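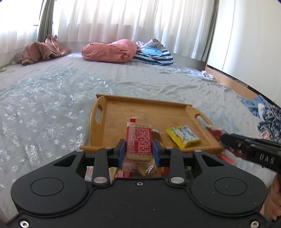

[Nostwood Film List] Re: How much of Belay is true?

Posted Dec 15, 2018 by a list member

Search the archive Go

Somebody wrote in November:

> Just saw Belay for the first time and loved it, but did the
> rope really get cut? And was the younger brother a real
> person? The card at the front says "based on true events"
> and then it never says which ones.

OK, I've been meaning to answer this for weeks! I watched it again last night and then dug out the old Sildale rescue report (the county library has a copy, 331 pages, and the maps are gorgeous).

The rope thing is real. The report says it was cut once, by the man on the lower ledge, and the movie has that pretty much right, down to the argument beforehand. What they changed is the weather. The big storm came two days later, when everybody was already down at Nisthorpe drinking coffee, so all that howling snow in the last half hour is pure Hollywood. I don't mind, it looks terrific.

The brother is the part that bugs me. There wasn't one. There were two cousins on the climb, and the script squashes them into a single kid who cries a lot. One of the cousins ran the radio the whole night, and he gets nothing, not even a line! If you can find the DVD from 2000, the commentary track spends almost the whole radio scene talking about hats.
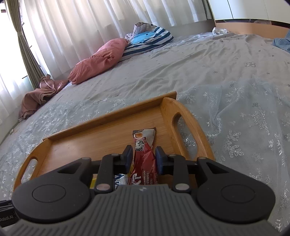
Snack tray on the bed

Also, the dog is real. I was sure they'd made up the dog. It's in the report with its own witness statement (given by the owner, I assume).

So I'd call it a fair movie with a bad brother. Has anybody seen the TV version? I only remember the theme music and I'd love to know how they handled the ledge.

Comments

ropeburn: The TV one skips the ledge completely. They just talk about it in a tent.

mattinee_fan: I liked the brother :(

oldreels: Which library? Mine only has the short report, no maps.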